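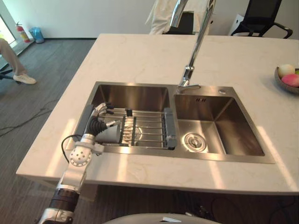

Clonbridge Sink Cell: Setup and Care FAQ

Is the Brivo hand waterproof?
No, whatever the sales sheet says about "kitchen ready." We treat it as a dry hand that has to work near water. The main tap stays off during cup runs unless the test plan calls for it.

Do we really need to recalibrate every Tuesday?
We doubted it too, so we skipped it twice. Grip errors crept up both times. That doesn't prove the schedule is right, but until someone shows us a better one, Tuesday stands. Use the Flilitz routine with the arm parked clear of the faucet.

The quick start says setup takes 5 minutes. Does it?
Not here. Five minutes gets you through the power-up screens. Finding the countertop height, checking the reach into both basins and teaching the rack position will eat most of a morning, and you do the rack again if anyone has moved it.

What should I look at before a run?
The wrist cable first. It needs enough slack for a full turn and must not catch on the rack. Then open and close the fingers with nothing in them and listen. A click at the knuckles usually means grit. Brush it out dry. Do not spray anything in there, including the cleaner Flilitz sells for the purpose, which left a film on ours.

Why does it fail on round, smooth objects?
The vendor blames lighting. We think that's half the story at best. With a white cylinder on a white surface the wrist view has little contrast to work with, and the finger joints hide part of the object once they close over the top. Slow the approach and lower the grip force before you start moving lamps.
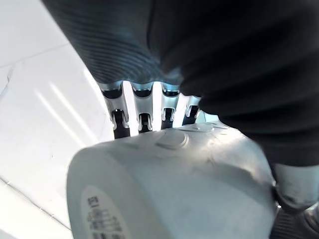
Can I replace the ribbed covering myself?
Yes, with the power off and the arm supported. Budget 2 people for it. The Châu spares fit, though the 4 fasteners in the kit are soft and strip easily, so we reuse the old ones.

Will the next software update fix the grip drift?
We were told that in October. Keep your saved settings, and don't install an update the day before you need the cell.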